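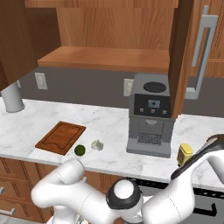 Sim kitchen, espresso machine task, arm over the front of the counter with the little yellow container just beside the gripper.

5 min read

Monday, January 26, 2026

Back on the Ukano kitchen scenes after the weekend, and I'm glad of it, as I left things in a bit of a muddle on Friday and have been turning it over in my head ever since. The plan for the week is to get the coffee-corner demonstrations into a decent state so that the Surnthorpe people can start a training run without ringing us up every half hour. I'm writing this out at some length, partly for them and partly for me, as my notes from earlier in January are frankly hopeless and I had to work out half my own settings again this morning.

Where we stand: 3710 demonstrations in the store across all the kitchen tasks, counting everything that passed the automatic check. That sounds like plenty, and I was rather pleased with it until I sat down with a cup of tea and watched a good long stretch of them one after another. An awful lot are near copies. Same layout, same side of approach, same little hesitation before the gripper closes (that hesitation is mine, I'm afraid, I'd know it anywhere). The learner will pick up my bad habits along with everything else, and I would sooner it had a wider set of bad habits to choose from.

So, today's job was variety. I kept the marble counter and the grey espresso machine where they are, and let the smaller things move about: the chopping board, the green fruit, the pale lumpy vegetable, the yellow container. The board gets a random turn as well as a random spot. I like it sitting at an angle, it looks much more like a kitchen somebody cooks in, and it gives the policy a different outline to cope with each time. The cupboard doors are now allowed to start open. We'd had them shut in every single episode before, and I suspect that is why the Edska policy went so peculiar when we tried it on the open-door layouts last week. It had simply never met one.

The yellow container is the awkward customer. When it spawns near the front edge of the counter the arm has to fold itself up to get at it, and the easy thing for whoever is driving is to sweep in low from the right and hope. I did 6 attempts in a row like that before lunch and threw away 2 of them, one for knocking the container over and one for a forearm path I wouldn't want anybody to learn from, human or otherwise. The other four are fine, nothing pretty. I found it went a good deal better if I lifted the forearm first, paused, and then came down on the container from above. It adds a second or so to the episode but the grasp is much steadier, and the recordings are easier on the eye when you play them back.

A note on pauses, while I think of it. The Panyasiri script trims any stretch where the arm is still, and it has been trimming far too eagerly - it took out the pause before the grasp as well as the dead time at the start, so the trimmed version jumps from hovering to gripping as if by magic. I've turned the trimming off for this batch. Please leave it off until I've had a proper look at it, even if the files seem rather fat. Disc space is cheap and I have been caught out by this once already.

Other bits and bobs:

The shading on the low side of the yellow container changes quite a lot with where it stands. I was tempted to even out the lights and then thought better of it. Let it be.

Small round things are still slippery. I nudged the friction up on the green one, very slightly, and it stopped skating off when touched. I haven't told the config file in the shared folder yet, so if yours still skates, that's why. Will copy it over tomorrow.

Label text: I've been writing "pick up the yellow container" every time, word for word. I'd like a few other ways of saying it, so do jot some down if any come to you over dinner.

By going-home time I had the new layouts generating without complaint, and the first lot of episodes saved under the coffee-corner folder with today's batch name. The target is more than 500 fresh ones with the doors and the board moving about, and then we hold back a slice that the learner never sees, picked by layout this time and not by episode. Last time we split by episode, and the test set was full of kitchens it already knew by heart, which flattered everyone.

Tomorrow: friction value into the shared config, then reaches from the left-hand side, which I have been putting off. Also need to ask Surnthorpe what gripper width they want logged, raw or scaled. I've been saving raw.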